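Two people wanted for the Villalobos workshop build

Posted 7 May 2024

The Villalobos shared workshop in Holtau is looking for two people to join a two-armed robot build. The project is called Grultik. Its aim is a machine that can pick small things up off a floor and put them away, run from a home computer. Olga Toledo leads the build and Said Hajji writes most of the control software.

Both arms are up, each with its own gripper. The grippers are of different types and we mean to keep them that way until we know which one copes better with small pieces on tiles. Cable routing still needs a proper answer. At present the gripper cables loop out from the wrists and hang down beside the arms, and we want them clipped or sleeved before we go any faster.

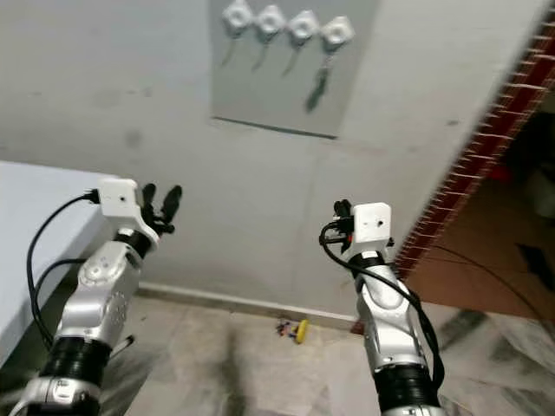

What we need

One person for wiring and mechanical work. You should be able to crimp, solder and read a simple drawing. Experience with moving cables is useful - printers, CNC machines, anything of that sort.

One person for testing. This means running the same pick many times, writing down what happened and telling Said when his changes made it worse. No programming needed, though a little Python would help.

Hours and pay

Six hours a week for each post, evenings by agreement, for 12 weeks. The fee is 2,000 euros per person, paid in two parts. Travel within Holtau is not covered. You must be 18 or over and willing to do the short safety induction with Ramiro Olmedo before working near the arms under power.

How to apply

Write half a page on something you have built or repaired, and say which post you want. Photos are welcome but a CV is not required. Leave it at the workshop desk for Maite Miranda, marked Grultik, by the end of May. She can also arrange a visit beforehand.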